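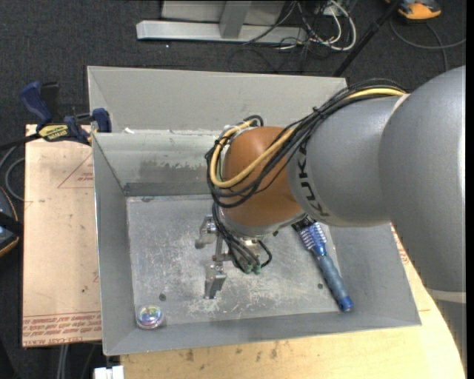

One correspondent objects that Meronberg should be called a village, as it has never held a market charter. Most reference works still list **Meronberg** as a small town, and the parish council uses that word on its signs.

It lies on the north bank of the Song, a shallow river that floods the lower meadows in most winters. The older houses stand on the slope, 58 metres above the water at the highest point. The main street, Pokier Lane, is 164 metres long and has 2 bends.

## Economy

Farming was the main source of work until the paper mill opened. At its height the mill employed 155 people. Many residents now travel to Clomotia for work.

## Customs

A fair is held on the meadows in July. On 1st November the church bell is rung at dusk, and flat oat cakes are sold at the bridge.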